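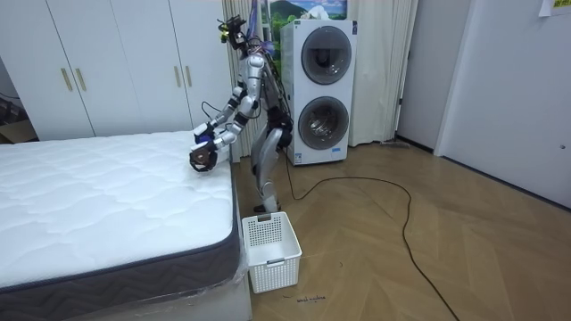
Bedroom rig at the corner of the mattress, basket by its foot, power cable across the floor.

Re: Left gripper lets go when the arms are close together

Bhuiyan wrote:

> Read your fault report twice. Before I send anyone a new gripper, can you
> tell me (a) whether it is always the left one, (b) whether it happens with
> the right arm parked, and (c) what was on the log when it went? You wrote
> "it just opened", which I have no doubt it did, but I can't order a part
> against that.
>
> Also, was anybody within reach? If so this needs to go in as a safety
> report, and I would like it from you before I hear it from Kollum.

(a) Always the left. The right hand has its own faults, mostly to do with fingers, but dropping things unasked is not among them.

(b) No. I parked the right arm and ran 40 grasps on the dustpan with the left alone, and it held every one like a pensioner with a handbag. Brought the right arm back in to work alongside it and had 3 releases before lunch. Neither arm touched the other on any of them.

(c) Here is where it gets irritating. The log says the gripper was told to open. No overcurrent, no lost link, no temperature warning. A perfectly polite open command, stamped and acknowledged, which nothing in our task code sent. I have been through the task code with a ruler. What I can say is that each one comes about 200 milliseconds after the right hand gets a new finger target. Jendo's theory is that the two end effectors end up sharing an address when the bridge restarts, and the left one is obeying somebody else's post. I didn't like this theory when he first came out with it and I like it rather more now, mainly for want of a better one.

The job itself could hardly be gentler. Left holds the dustpan by the back, right deals with the brush and the cloth, and there is a small stone to be swept up off the quilting. It's a stone for a reason: crumbs vanish into the stitching and then you spend the evening arguing about whether there were 12 or 13.

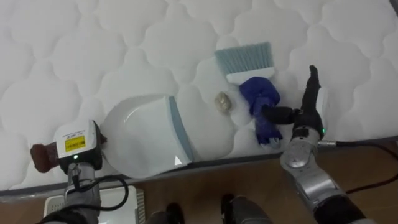 When the left lets go with the pan flat on the bed, nothing much happens and you could miss it altogether. I suspect we did miss it, for most of September. The one that made me write in was during the lift. The pan was up at chest height over the side of the bed, the gripper opened, and the whole thing went down edge first on to the floor. The floor has a dent, the pan has not. I have moved the rug.

On your safety question: yes, I was within reach. I had gone in to shift the power cable, which loops out over the floor just where a person wants to stand, and I hadn't pressed the stop because the arms were "only holding". I know. You wrote that rule and I have quoted it at other people. It missed my foot, and it was a dustpan – but the same arm was carrying a full kettle at Drakora in the spring, and I'd sooner not think about that one too long. The form is filled in and Kollum has a copy, so I'm afraid you haven't beaten them to it by much.

For now: stop pressed before anybody crosses the cable, nothing lifted higher than the mattress, nothing with liquid or an edge in the left gripper. I've also turned off the automatic bridge restart, so when the link drops the robot simply stands there until one of us goes and sees to it. It has been standing there a fair bit.

What I'd like from the list is whether anyone else runs a plain gripper on one side and a fingered hand on the other, and if so how you set the addresses. If yours are fixed by hand at start-up, please send me the lines. Bhuiyan, hold off on the new gripper until I've tried it. I'll swap the two cables over at the bridge first and see whether the fault moves with them.

Deolinda Sequeira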